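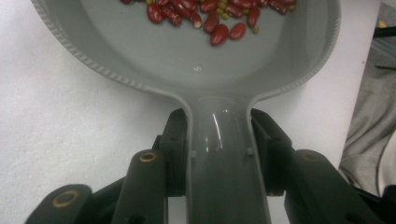 Travel > Screen & Stage > Visits > Kekavville studio open day

I have wanted to get inside the Dierckx studios ever since my sister and I wore out our tape of The Lantern Road, so when the open day was announced for December I booked before I'd even checked whether I could get the time off work. (I could, just.) Kekavville is a long way out if you're coming by train, and the last stretch is on a bus that stops at every letterbox, but I had a thermos and a window seat and was perfectly happy.

The gates opened at 9 am and there was already a queue back past the bakery. A very cheerful young man was handing out wristbands in three colours, and the colour decided which tour group you were in. Mine was green, which meant the standing sets first, then wardrobe, then lunch, then the screening. I'd swap the first two if I had my time over, as the wardrobe building gets stuffy by late morning, but you don't get to choose and I'm not complaining.

The guide for our group was Stella Shirima, who spent years as a script supervisor on the Zavska films and knows where every scene was shot, down to which door sticks. She has a lovely dry way of telling a story. She took us through the harbour street first, the one you'll remember from the chase in the second Zavska film, and it's so much shorter than it looks on screen! They ran the actors up and down it four times with the signs changed in between, and once she'd told us that I couldn't stop looking for the brackets where the signs had hung. You can see them above the chemist's if you stand on the opposite kerb.

Behind the harbour street is the courtyard, and behind that the back of everything, all timber props and sandbags and numbers in chalk. I think I liked the back of it better than the front. A boy in our group asked if he could knock on one of the walls and Stella told him to go for it, and then of course we all had a knock.

We were in the big sound stage for a good while after that. It was between productions, so there was only part of an interior left up, a staircase and a landing from the Durkau series, painted in that sour green colour. Stella said the landing was rebuilt after the pilot because the lead actor kept catching his shoulder on the bannister and laughing. I'd heard the reunion special was going to use the same staircase, and somebody did ask, but all she would say was that it hadn't been taken down yet. Read into that what you like. I certainly have.

Wardrobe came next. It is one long building with a mezzanine, and they have 1,385 catalogued costumes in there, according to the sign by the stairs, with more in storage. We were shown a rack of coats from The Lantern Road, including the grey travelling coat, and I'll admit I went a bit quiet. There were three of them, in different states of ruin for different episodes, each with a cardboard tag listing the scenes. The woman looking after them let us see the inside of a collar where it had been let out and taken in again. No touching, quite rightly. My sister has asked me to describe the buttons to her twice since I got home. 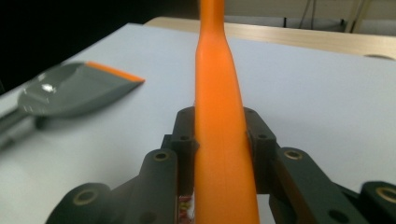 Can you just turn up on the day without a booking?
Only if there are wristbands left over at the gate, and when I went they had all gone by 10 am, so I'd book ahead through the studio's own page and bring the confirmation on paper.

Lunch was in the crew canteen, and I'd recommend the soup. You sit at long tables with whoever happens to be in your group, and I ended up beside a retired couple who had been extras in the first Zavska film. They were in the crowd at the railway station - he is the man who drops his hat - and they'd come back to see whether the platform was still there. It isn't, sadly, it's a car park now, but they stood in the car park and had their photo taken anyway. They were lovely company, and they told me the whole station scene took two nights and that the steam made everyone's hair go flat.

After lunch there was some free time, which I spent mostly in the poster gallery. It runs along a corridor on the upper floor, and it's set out by year, so you can follow the lettering getting fatter and then thinner again. There are 63 posters, and a handful are for films that were never finished, which I found a bit sad and very interesting. One was for a third Lantern Road feature I had never even heard of. It had a tagline and everything. I asked at the desk and was told the script had been written and the money hadn't, and that was the end of that.

The shop is at the far end of the same corridor. It's small, and it was crowded, and the good mugs had sold out by the time I reached it, so do go earlier in the day if you are after a mug. I came away with a programme for $15 and a tea towel I didn't need.

The screening was the last thing on the green timetable, in the little theatre where they used to watch the day's footage. It has 66 seats, in a faded red that must have been splendid once, and the sound is wonderful. They showed the pilot of the Durkau series in the original cut, with the longer opening, and then a short reel of outtakes. The landing scene was in it! You could hear the crew trying not to laugh. Stella stayed at the front afterwards to take questions, and she must have answered them for the best part of an hour, including a fairly pointed one about why the last season was so rushed. She said everyone had wanted two more episodes and they'd cut the story to fit what they had, and you could tell she was still a bit cross about it.

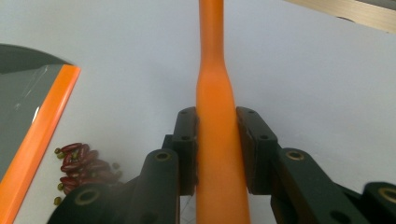 Getting there and getting home

The bus from the station runs once an hour and the stop is right outside the main gate. The return bus fills up quickly after the screening, so I'd walk back one stop, past the bakery, and get on there while there are still seats. The bakery itself shuts at 3 pm, and I was very sorry to learn this at ten past four.

If you are driving, there's parking in the old station lot, with a marshal to wave you in. The paths are mostly flat, though the harbour street is properly cobbled and hard going for prams and wheels. There is a lift to the upper floor of the gallery building but none to the wardrobe mezzanine, so ask at the gate and they'll bring a few things down to you.

Wear layers. The sound stage was freezing and the theatre was very warm, and I carried my big coat over my arm for most of the afternoon.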